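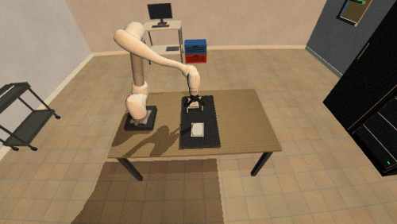
Freitag, kurz nach acht, Young-sook Ryu hat schon zwei Telefonate hinter sich. Kaffee kalt. Seit Januar führt sie Birura allein, ein Büro für Lohnabrechnung mit 30 Kunden, die meisten davon Kleinbetriebe in und um Fulldale. Wir reden über Pausen. Also darüber, dass sie jahrelang keine gemacht hat.

"Ich hab am Schreibtisch gegessen, mit der linken Hand. Rechts die Maus", sagt sie. Und Urlaub? "Mit Laptop." Ihr früherer Partner Teodoro Lozano habe das irgendwann nicht mehr mitgemacht. Streit, dann Funkstille, dann ein langer Brief von ihm. Den hat sie aufgehoben. Was drinsteht, will sie nicht erzählen.

Geändert hat sich erst was, als die Zahlen kamen. 167 Überstunden in einem Quartal, ihre eigenen. "Bei einer Mitarbeiterin hätte ich sofort eingegriffen. Bei mir hab ich die Tabelle zugemacht."

Heute gilt: Mittags 40 Minuten zu, Telefon auf Band. Für alle, auch für die Chefin. Su-bin Sun, seit dem Frühjahr im Team, hat das durchgesetzt. "Die hat einfach den Stecker gezogen", sagt Ryu und lacht. Beschwerden? Eine. Der Kunde ist geblieben.

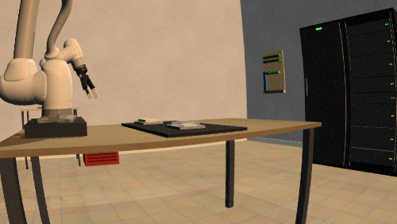
Und das Geld? Rund 2000 Euro im Monat kostet sie die zusätzliche halbe Stelle. Weniger Gewinn, klar. "Dafür schlaf ich." Den Auftrag von Zesum hat sie abgelehnt, zu gross, zu eilig. Ob sie das bereut? Lange Pause. "Manchmal. Am Monatsende schon."

Anderen Gründerinnen rät sie, früh jemanden für die Vertretung zu suchen. Nicht erst wenn man mit Fieber die Löhne macht, das hatte sie nähmlich auch schon. Einmal die Woche geht sie jetzt schwimmen, das Handy bleibt im Spind. Dann klingelt es doch wieder, ein Bäcker, irgendwas mit einer Krankmeldung. Ryu schaut auf die Uhr. "Da muss ich kurz ran."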